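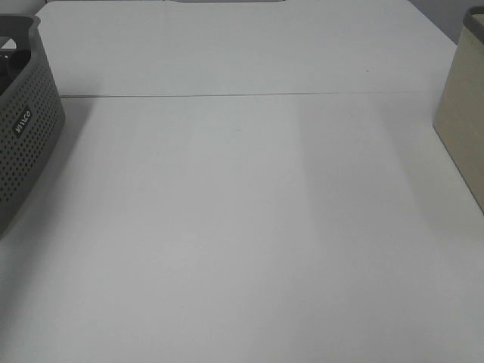 Imogen Hebden, line lead, Trirley packing room
Weekly check, bench 11

1. Tabletop clear between basket and bin: OK. One speck on the far board, wipe at changeover.
2. Seam flat: OK. Run a fingertip along it anyway.
3. Stop button reachable from the stool: OK. Tracey tried it left-handed, great idea! 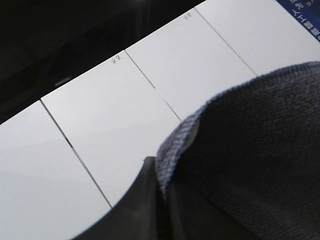
4. Knit cover on the gripper: check for pulls before every shift.
5. Job rotation: Liam and Tracey now swap at 16 trays, and sore wrists are way down. Love this!
6. Refresher training: Zdeňka still due, March.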